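Keeping the Teardown Cell Running

Abrehet Kassa looks after one machine. It is a robot cell at the Bristitz electronics recovery shop that takes old desktop computers apart, and the people there call it Skindow, after the name on the original project folder. She has had charge of it for 31 months. We spoke in March, early in the morning before the cell was started.

Kassa trained as a machine fitter and came to Bristitz from Vullenance, where she serviced packaging lines. "A packaging line sees the same box all day," she said. "A computer tower is different every time. The screws move, the cables move, and the drive might be in any of three spots. So most of my work is making sure the arm starts from a place I trust."

Her day begins with the gripper. She wipes the fingers, checks each screw with a hex key and moves the linkage through its full travel by hand with the power off. She is feeling for play. If a finger has any side-to-side movement, she takes it off and looks at the hole where the fastener sits.

"The holes go oval," she said. "You can't see it at first, but you can feel it. After that your grip is off by a little, and a little is enough to miss a drive latch."

Then she checks the wrist camera. The lens gets dusty from the cases, and she cleans it with a dry cloth. She compares the live view with a stored one and looks for any shift in where the fingertips sit. The fingers are supposed to show along the bottom of the view, and she wants them in the same spot every morning.

Cables are the part of the job she talks about most. Inside a tower, the power wires and the data cables cross in front of the things the arm needs to reach. The approach to a drive has to be set so the fingers come down beside the bundle and don't drag it.

"I teach that path slowly," she said. "I stop it often and I look. If the fingers touch a loop of wire, I back out and change the angle. I would rather spend a morning on it than pull a connector off a board."

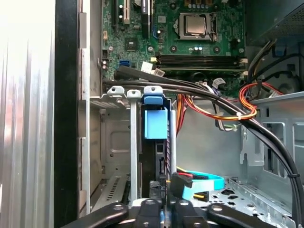

Panels and wear

Large plastic panels are a separate problem. They flex, and they tilt when they are held near one end. Kassa set the grip force low when the cell was new and had to raise it in small steps. The log shows 24 changes to that one setting.

"Too low and the panel turns in the fingers," she said. "Too high and you crack it – and then you have pieces to sweep up." She now keeps separate values for plastic and for sheet metal, and she writes the date of every change on a card as well as in the software.

The linkage gets the most attention after the fingers. The bars pivot on screws, and the screws loosen with use. She puts a paint mark across each head after tightening so that a turned screw is easy to spot. A full service, with the gripper off the arm and stripped on a bench, comes every 1,050 cycles. The supplier, Wubshet, recommends a longer interval. Kassa shortened it after she found a worn bushing.

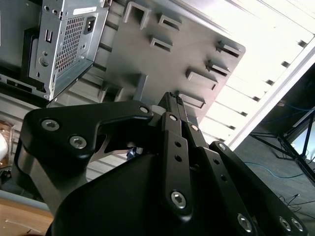

The gripper linkage against a gray molded panel, with the metal computer chassis behind.

She keeps spare fingers, a set of screws sorted by length, and a second camera cable in a drawer near the cell. The camera cable is the part she has replaced most. It bends each time the wrist turns, and it fails near the plug.

Her maintenance notes now run to 158 pages. New staff are asked to read the first section, on locking out the power, before they touch anything. The rest they learn beside her. Asked what she would change about the cell, she said she wanted a better cable guide at the wrist, and had already drawn one up. It is waiting for a slot on the mill.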